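April, Clirkach bench, morning into early afternoon
Task board: controls, leads and labels

Board came back from Stunov and went on the white table by 8. First job was to go over every control by hand before anything gets written into the Drirnska worksheet. The worksheet names parts by position ("left button", "front switch") and that has caught us out, as the board gets turned round depending on where people are sitting. I want names that hold whichever way it faces.

Carried it by one handle only, as an experiment, from the shelf to the table. Don't do this. It swings and the leads go everywhere. Both handles from now on.

Sliders first. There are two, one above the other, with the printed scale 1 2 3 4 5 between them. The knobs are white with a small blue triangle, and the triangles point at the scale: down on the upper knob, up on the lower. I ran each one end to end several times. Upper moves evenly. Lower is a bit stiff for the first part and then frees up. No grit in the slot that I could find with a pick. I've left it dry for now, I don't want oil anywhere near the track.

Both pushed along towards the 5 end, with the display at 57:

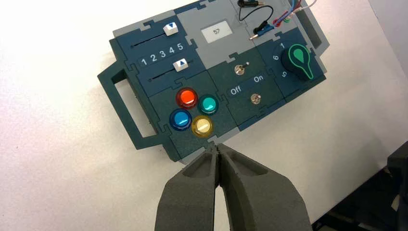

Linnea Sæther objected to the way I'd been writing slider positions down. Her view is that a reading like 4.7 is made up, there are no marks between the numerals, and we should only record the nearest whole number or "between 2 and 3" and so on. She also wants it stated which slider is meant every time. I've gone through the morning's notes and changed them. Two readings had no slider named and I couldn't say which it was, so they're struck out.

Buttons. Four of them in a cluster: red, blue, green, yellow. Agreed names are simply the colours. There was some argument over the yellow, which looks cream or gold depending on the lamp. It is "yellow" in the worksheet and that's the end of it. The green one is nearer teal but "green" is shorter.

Pressed each button 200 times, in blocks, with a break for tea. All four come back up cleanly. Red has a slightly softer click than the others. Junaid thinks it was always like that. I have nothing from before to compare with, so it goes down as a remark and not as a fault.

Blue after that, for the lamp check. Looked at it straight on and from the side. Good strong light, easy to see from the other end of the bench. 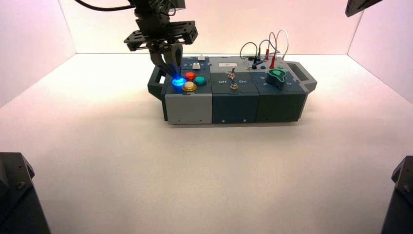 Blue lamp on. Toggles and green knob to the right, leads at the back.

Toggles: two small silver ones in the middle. Off is printed on the left and On on the right, either side of the front one. The back one has no wording near it that I'd rely on, so it becomes "back toggle" and the front one "front toggle", front being the edge nearest the yellow button. Both snap over properly.

Green knob: the pointed end is the pointer. Turns smoothly, no wobble on the base. I checked the screws along the front edge while I was down there. One needed a quarter turn, the rest were tight.

Leads took longest. They'd been plugged in any old how and the black one had curled up on itself. I unplugged the lot, wiped the plugs and put them back. The black probe kept rolling off the back when it was left loose, so I've taken to laying it on the panel with the tip pointing away from the sockets. Aslak would rather have a clip. Fine by me if he makes one.

Lower slider set between 2 and 3 for the second go at the readings, black probe lying on the panel next to the blue socket.
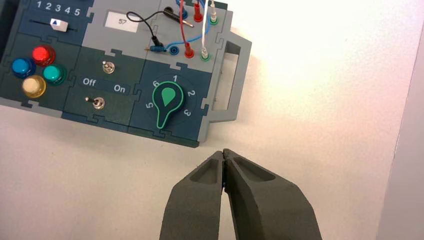 Left to do

- Lower slider: try again tomorrow and see if the stiff part has moved. If it has, open that module.
- Ask Branwen whether Caron still have spare white slider knobs. 2 would do.
- Reprint the worksheet with colour names for the buttons and upper/lower, front/back for the rest.
- Write "use both handles" on the shelf label.
- Jhonatan to repeat the red button presses without having read this page first.

Put away at 5. Leads left plugged in.

Recent entries
Clirkach bench: lamp moved, new extension lead
Socket cleaning, what worked on the old plugs
Drirnska worksheet, changes so far
Shelf list for the Caron spares
Stunov: packing notes for the return trip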